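Section 7: Wiring up the Dogar quiz box

By now you should have the case drilled and the battery holder screwed down. Set aside an evening for this part – I did my first one after dinner and it dragged on past midnight, mostly my own fault for skipping step 2.

1. Take the battery out. Yes, again, even if you think it's out already.

2. Label both ends of every wire before you connect anything. Masking tape and a pen are fine.

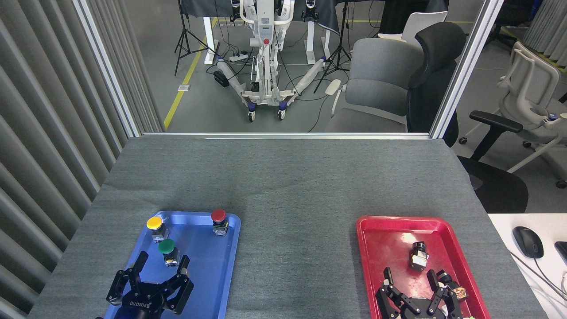
3. Run one black wire from the battery holder to each switch in turn. Leave yourself a bit of slack, because the lid has to open later and tight wires will pop right off!

Note: My kit came with 32 inches of black wire and I used almost all of it. Cut short pieces last.

4. Pair each switch with the lamp of the same color. The game works fine if you mix them up, but your players will yell at you (mine did, all through February).

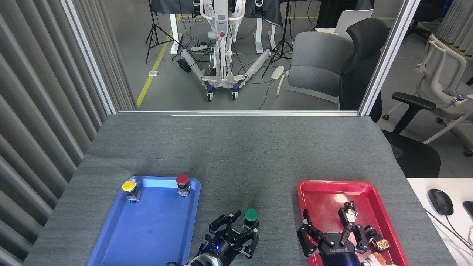
Yellow, red and green push buttons.

5. Strip the other wires and push them into the terminal strip, following the diagram inside the lid. Tug each one gently. If it slides out, loosen the screw, push it in further and try again.

Caution: Don't let bare ends touch each other. Trim anything that sticks out past the strip.

6. Put the battery back and press each button once. One press, one lamp. If two lamps come on, go back to step 5 and look for a stray strand.
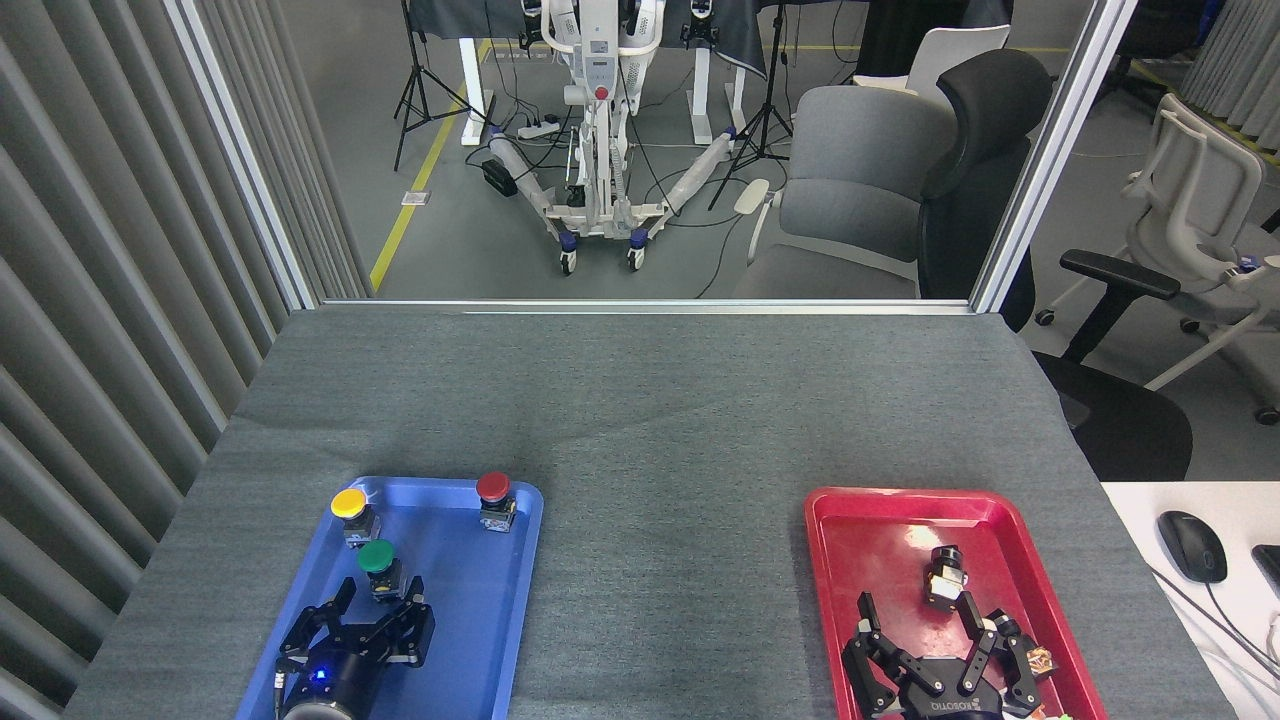 Solène Carré wrote in to say that her lamps stayed dark until she flipped the battery around, so check the plus sign before you start pulling wires out. I've added that to the troubleshooting page, along with her fix for a buzzer that won't shut up.

7. Close the lid slowly and keep the wires clear of the hinge.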